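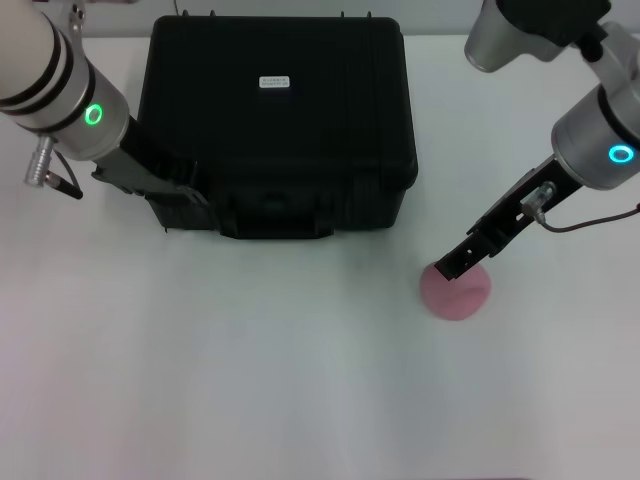

Flukine is a training recipe for two-arm robots, released in July by Fidelina Marulanda's group. I ran it for a month on our bench to see if it holds up outside their lab.

The idea is simple. You record people driving the arms through a task, then the method throws out the demos where the two arms get in each other's way and trains on what's left. Out of 1,000 demos, it kept 70 percent.

Hard cases with handles went well. Soft things were weaker — the policy tends to squeeze a sponge too early and then stall. Adding 30 more demos of soft objects helped a little.

Setup took me two evenings. The install notes skip the calibration step, so read the Zaranden appendix first. Training to 3,000 steps was enough for us, and going longer changed nothing I could measure.

Compared with Posari, which we used before, it needs less data and more patience. I'd use it again for rigid objects. For anything soft I'm staying with Ulloa for now.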